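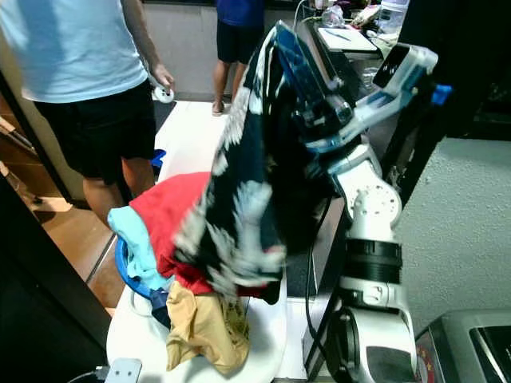
2/ ok so gripper swap day. Took the Grunby fingers off, put the blue soft ones from Holarex on. Same arm, same pile of clothes

3/ Grunby over 50 picks: fine on tees, awful on anything thin. kept pinching two things at once

4/ Holarex holds the navy splatter shirt way better – heavy folds and all. Slower to close tho, and I dont love the cable routing

5/ wrist cam stays where it is for now. Mbali wants it 12 mm lower, I say it'll hit the basket rim

6/ controller lag still there. Teh handheld one, not the arm. Zodwa is on it

7/ next up: 64 picks each, same order, then towels. Numbers tonight if the logging behaves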